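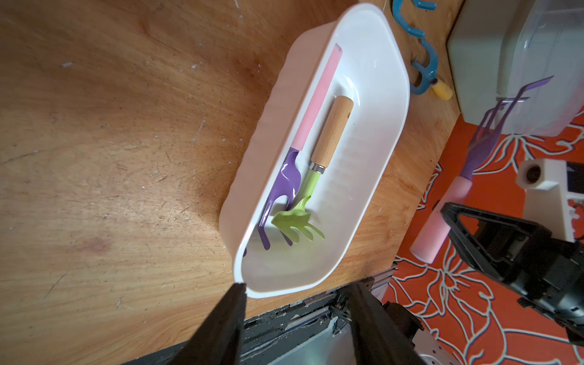 작업대 위 흰 플라스틱 바구니

그라밤(Gravham) 염색·직조 마을 방문기

05/12/2019 다녀옴. 메모 정리한 거라 순서 엉망. 나중에 고칠 예정(아마 안 고침).

아침 버스 놓침. 다음 차 타고 들어가니 마을회관 앞에서 벌써 설명 시작. 앞부분 못 들었다. 같이 간 분 노트 빌려서 채움.

그라밤은 골짜기 하나에 공방이 줄지어 있는 동네. 예전엔 집집마다 베틀이 있었다는데 지금 돌아가는 공방은 7곳. 행정구역이 바뀌면서 아랫마을이랑 합쳐졌고 이름도 바뀔 뻔했다고. 주민들이 반대해서 '그라밤'은 남았다. 버스 정류장 표지판은 아직 옛날 행정구역 표기 그대로. 이 얘기를 여기저기서 다 하신다. 천 얘기보다 이름 얘기가 길었음.

첫번째로 간 곳이 겔라르드(Gelard) 공방. 꼭두서니랑 쪽 염색. 안내는 안넬리 토이보넨 씨. 핀란드에서 와서 여기 정착한 분인데 사투리를 동네 분들보다 더 쓴다. 말이 빨라서 받아적다 포기한 부분 많음. 적은 것만 옮기면

- 쪽물은 날씨 보고 결정. 흐린 날은 안 함
- 실은 윗마을 것만 씀. 아랫마을 실은 꼬임이 반대라 무늬가 어긋난다고
- 무늬 이름이 마을마다 다름. 같은 마름모인데 여기선 '물고기 눈', 고개 너머에선 '씨앗'

세번째가 제일 재밌었다. 어느 쪽이 먼저냐를 두고 두 마을이 아직도 다툰다고. 지역 축제 포스터에 어느 이름을 쓰느냐로 회의를 5번 했다는데 결론은 그림만 넣고 이름은 뺐음. 토이보넨 씨 왈 "둘 다 틀렸어요, 원래는 못 자국이에요." 이건 농담인지 진짜인지 못 물어봄.

점심. 보리밥에 산나물, 국은 짰다. 방문객 식비 따로 받으니 현금 챙길것. 카드 안됨.

오후는 스토루스(Storus) 협동조합. 건물은 옛 초등학교. 교실 하나를 전시실로 쓰고 나머진 창고랑 사무실. 전시실에 옛날 장부가 있는데 한 권은 사투리 그대로, 한 권은 표준어로 적혀 있다. 같은 해 같은 거래. 관청에 낼 것과 자기들끼리 볼 것을 따로 쓴 거라고 한다. 금액도 조금씩 다르다던데 그 얘긴 웃고 넘어가심. 복사 안 됨, 사진도 안 됨. 그래서 장부 사진은 없다.

여기서 질문 시간이 있었는데 누가 지리적표시 등록 얘기를 꺼내서 분위기가 좀 그랬다. 찬성 쪽은 바깥에서 찍어내는 가짜 무늬 막아야 한다, 반대 쪽은 등록하려면 '표준 무늬'를 정해야 하는데 그걸 누가 정하느냐. 조합 안에서도 반반인 듯. 신청서는 4월에 다시 낸다고 함. 이름을 '그라밤 직물'로 할지 골짜기 전체 이름으로 할지도 안 정해졌다. 솔직히 나는 반대 쪽 말이 더 와닿았는데, 하루 보고 할 말은 아닌 것 같아서 가만히 있었다.

마지막은 이코넨(Ikonen). 공방이라기보단 구술 자료 모으는 작은 방. 70대 이상 어르신들 베 짤 때 부르던 노래를 녹음해 둔다. 두 곡 들었음. 가사 절반은 못 알아들었고 옆에 앉은 동네 학생도 모른다고 했다. 한 곡은 시집살이 노래, 한 곡은 세금 걷으러 온 관리 흉보는 노래. 후렴이 계속 머리에 남는다. 가사집은 아직 안 나왔고 나오면 우편으로 보내준대서 주소 적고 왔다.

아쉬운 점. 시간 너무 짧음. 겔라르드에서 길어져서 뒤가 다 밀렸다. 베틀 체험은 취소. 설명이 공방 위주라 실제로 짜는 분들(거의 할머니들) 말을 직접 들을 기회가 별로 없었음. 다음엔 그걸 먼저 넣어주면 좋겠다. 안내문에 적힌 회관 전화번호도 예전 번호. 걸어봤더니 안 받음.

가실 분들 참고
버스는 하루 2번. 막차 놓치면 택시도 없음
신발 편한 거. 공방 사이가 전부 비탈
목도리 작은 것 한 장 샀음. 꼭두서니 색. 만족
토이보넨 씨한테 무늬 이름 물어보면 한 시간 감. 각오하고 물어볼것

노래 가사 받으면 따로 올리겠습니다. 고개 너머 마을도 가볼 생각인데 같이 가실 분은 댓글 주세요.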